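Print this page | E-mail this page to a friend

Estrella Roll-Up Chess Mat: Owner's Guide
Section 2: Laying Out the Mat and Getting Ready to Play
Revised October 27, 2021

Welcome, and thank you for bringing one of our brown leather mats into your home! This section takes you from the tube to the first move. If you've owned a roll-up board before you'll know most of it already, but do have a read of the cautions, as leather has its own little ways and they're not quite the same as vinyl's.

Choosing the table

1. Pick a table that is flat, steady and larger than the mat on every side. You'll want some bare tabletop left over for captured pieces, the clock if you use one, and a cup of tea kept well back.

2. Wipe the table with a barely damp cloth and let it dry completely. Crumbs are the usual trouble. Even a small one will make a bump under a square, and your bishop will lean for the whole game.

Caution: Don't lay the mat on a freshly oiled or waxed table. The leather will drink it up and the colour may darken in patches that don't come out.

Unrolling

3. Slide the mat out of its tube by the inner edge, and please don't tug at the corners. Unroll it slowly, playing side up.

4. If the ends curl, roll the mat gently the other way, hold it for a moment, and let go. A new mat may need 2 or more tries at this, and a mat that has spent December in a cold garage will be stiffer again. Let it come up to room temperature first.

5. Put a heavy book on each end that still lifts and leave the mat overnight. Ours usually settle by breakfast.

Placing the mat

6. Set the mat square to the near side of the table and sit down in both chairs, one after the other, to check your reach. It sounds fussy, I know, but players are forever stretching for the back rank because the mat was pushed a little too far one way. A dark, smooth tabletop suits the brown leather nicely and still shows you where the mat stops.
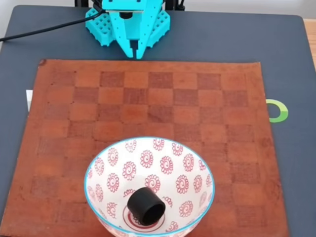

7. Turn the mat so that each player has a light square in the right-hand corner. Check this before any pieces go down, and you'll save yourself the sigh of moving all of them.

8. Run the flat of your hand from the middle of the mat out to the edges. If you feel something underneath, lift that edge and clear it away, then smooth the mat down again. Stickers and coasters have a habit of ending up half under the side.

Note: The mat should lie on the table by its own weight. Please don't use tape, as it pulls the finish off the leather.

Setting out the pieces

9. Start with the rooks in the corners and work inward: knights, bishops, then the queen on her own colour and the king beside her. Pawns go along the row in front.

10. If your pieces have felt bases, give them a quick brush before you begin. Grit caught in the felt will scratch the squares over time.

Caution: Lift the pieces when you move them, particularly weighted ones.

Reader comments

Rhea Lagman: The overnight books worked a treat. Mine took 2 nights but it's lovely and flat now.

Janelle Sarmiento: Could you say something about dye rubbing off on a white table? I've got mine on a tea towel for now and it slides about.

Rhea Lagman: Janelle, I put a thin sheet of felt under mine and it stays put.

Related sections
Section 1: What's in the Tube
Section 3: Cleaning and Conditioning Leather
Section 5: Rolling Up and Storing Your Mat
Choosing Pieces to Fit Your Squares

Print | E-mail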